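Wirkent moves shared kitchen table to open floor

Wirkent has relocated the shared kitchen table on its second level from a closed side room to the open floor, placing it along the long white wall beneath the air-conditioning unit. The move was completed in August and affects all 26 people who use the level during the day.

The table, a light wooden piece with a curved front edge, replaces a narrow counter that had been in service since the company took over the space. According to Clive Pickering, who manages facilities for the firm, the counter was too shallow for a countertop oven and left no surface for setting out food. It has been removed and the wall behind it patched and painted.

Wirkent considered two positions for the table. The first, next to the glass partition, was rejected after a check of the electrical layout showed that the nearest outlets shared a circuit with the desks. A toaster oven draws a high current for short periods, and Pickering said the existing circuit had tripped twice in the spring with only a kettle and a printer running. The wall position has its own supply, installed by Clunance, a local electrical contractor.

The contractor's work took 7 hours and was carried out in the evening. It covered one new circuit, one double outlet and a labeled breaker. The outlet is mounted above table height so that cords do not cross the front of the work surface.

Airflow was the second point under review. Reheated food had been a recurring complaint in the side room, which had no return vent. Dean Holroyd, who handled the layout drawings, said the ceiling unit should carry heat and odor away from the desks, but that readings would be taken over the first month before the position is treated as final.

The table now holds a white toaster oven toward the back, with three shallow tan trays on the tabletop. Seating at the right end consists of a dark brown woven chair, with a black mesh office chair behind it. The plank floor has been left uncovered on this side.

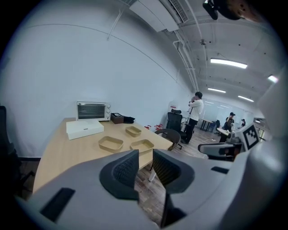

Rules for use

A one-page sheet has been sent to everyone on the level. The main points are as follows.

The oven is to be used for reheating and for small items only. Foods that drip must go in a lined pan. Timer settings above 26 minutes require someone to stay at the table.

Trays are shared and go back on the tabletop after washing. They are meant for setting out and carrying food and do not go in the oven. Personal containers should be taken home or put in the refrigerator by 6 p.m.

Bags and boxes may be put down on the table while food is being prepared, but must be kept clear of the oven door and the top of the oven. Ashley Haworth, who drafted the sheet, said the clearance rule follows the oven manual and applies for a further half hour after the oven is switched off.

Crumbs are to be wiped up after each use. The crumb drawer under the heating elements is emptied once a week by the cleaning contractor, Grukden – the interval will be shortened if the drawer is found full.

Cost and next steps

The total cost of the move was $277, excluding the electrical work, which was billed under an existing maintenance contract. The figure covers paint, filler, a set of felt pads for the table legs and disposal of the old counter. The table was already owned by the company and had been in storage.

Further seating is under discussion. Bradley Heywood, whose team sits closest to the new location, has asked that any added chairs be kept to the right end of the table so that the route past the desks stays open. A proposal for a second bench along the wall was turned down on the same grounds.

The former side room will be used for storage until the end of the year. Tarcísio Magalhães, who is coordinating the clearout, has asked that items left in its cabinets be collected before the shelving is taken down. Unclaimed mugs and cutlery will be moved to the shared cupboard, and everything else will be discarded.

Questions about the outlet or the breaker should go to Pickering. Comments on noise or smell near the desks should be sent to Holroyd, with the time of day noted.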